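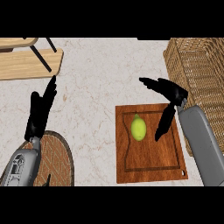

Two arms, one lemon: my month with the Wira kitchen sim pack

I have spent more evenings than I'd like to admit this July trying to get a pair of simulated robot arms to pick a lemon up off a cutting board. My partner walked past at one point, looked at the screen, and asked if I knew we had real lemons. We do. They're in the fridge. I did not get up.

Anyway! The thing I've been playing with is the kitchen pack for Wira, the two-arm simulator from Festby. I bought it with my own money (the hobby license, 214 dollars, and it's a one-time payment, bless them) after Esperanza Baptiste talked it up at our local robotics meetup. She runs hers on a much nicer computer than mine, and I should have asked about that before I paid, but we'll get there.

What you get

The pack is a set of kitchen countertops you can load up, each with two gray arms with black two-fingered grippers and some stuff to work on. The one I keep going back to is the marble counter. It has a reddish-brown cutting board with a green lemon on it, a wicker basket on the right, a wooden rack in the far left corner, and a round woven mat down near the left arm. You drive the arms yourself, or write a script, or record yourself driving and use that to train something. I've done the first two a lot and the third one badly.

The download is 743 MB for the base and then the props come separately, and I had a slow night with that because our internet is what it is. The installer is fine. It asks you a question about shared folders that I still don't understand and I clicked yes.

I like how the counter looks. The marble has these thin tan and rusty veins, the board has a proper juice groove that pinches in on one side, there's even a hanging hole in the corner of it. I know looks aren't supposed to matter if you're only trying to make a gripper close at the right time, but I'm the one who has to stare at it for two hours after dinner, and I've used simulators where everything is a beige box on a bigger beige box. This is nicer. I also suspect it helps if you're training anything that works from the camera view, though I haven't got far enough to prove that to anybody.

Driving the arms

You can use a keyboard (don't), a game controller (okay) or a pair of hand controllers (great, if you own them). I'm on a game controller. Left stick moves whichever arm you've picked, right stick turns the wrist, triggers open and close the fingers. Switching between arms is one button, and for the first week I got it wrong constantly. I'd be lining up the right arm next to the lemon, all careful, and then the left arm would go swinging off toward the rack.

The default view is from above, and depth is hard. Really hard! The fingers look like they're right beside the lemon and then you close them and you've grabbed a nice big handful of air. There's a side view you can pop up in a corner and I'd turn that on from day one. It's buried under Display, then Extras, and I only found it because I was looking for a way to make the menus bigger. (There isn't one. Festby, please.)

The lemon itself behaves pretty well. It rolls if you bump it, and the groove in the board will sometimes catch it, which made me laugh the first time. If you squeeze from the ends, it tends to squirt out sideways. Coming in across the middle with the fingers wide open works best for me. I set the grip force at 900 on their slider, whatever the units are, the manual doesn't say. Lower than that and I was dropping it halfway to the basket.

Getting it into the basket took me three evenings. I was very pleased with myself. I then tried passing it from the right arm to the left arm to put it on the mat, and I'm still working on that one, so don't ask.

The stuff that bugs me

Speed, first. On my laptop the marble counter runs, but the fan sounds like a hair dryer, and if I turn the shadows all the way up the whole thing turns into a slideshow. With shadows on medium it's okay. Esperanza says hers is smooth on full, and I believe her, and I'm a little bitter.

Saving is the other one. Your recordings go into numbered files with no way to name them inside the program. I now have a folder with a file called 1552 in it that I know was a good run, and I know that only because I wrote it on a sticky note. The sticky note is on my monitor. This is my system now.

And the wicker basket slows things down if you knock into it a lot. I asked support and they wrote back the next morning (a real person, very nice) to say the woven shapes are heavy to work out and there's a simpler basket in the options. Switching did help. I switched back anyway, I like the wicker.

How it compares

I had the Vahidi tabletop kit for a while before this. Vahidi is cheaper and lighter and will run on nearly anything, but you only get one arm and the scenes are pretty plain. If you just want to learn how to write a pick-and-place script I'd start there and save your cash. I also tried the Orkden trial, which is more of a serious work tool, and I bounced right off it — too many panels, and I never did find the button that resets everything.

Wira is somewhere in the middle, and for somebody like me who wants to mess around with two arms at home without buying two arms, I think the price is fair. If your computer is older than mine, try the free demo counter first. It doesn't have the marble but it'll tell you how loud your fan gets.

Next up I want to try a run where the left arm holds the board steady and the right one goes for the lemon. I'll post my settings when I have some worth copying. If you've managed the arm-to-arm pass on a game controller, leave me a comment and tell me what angle you're coming in at, please, I'm begging.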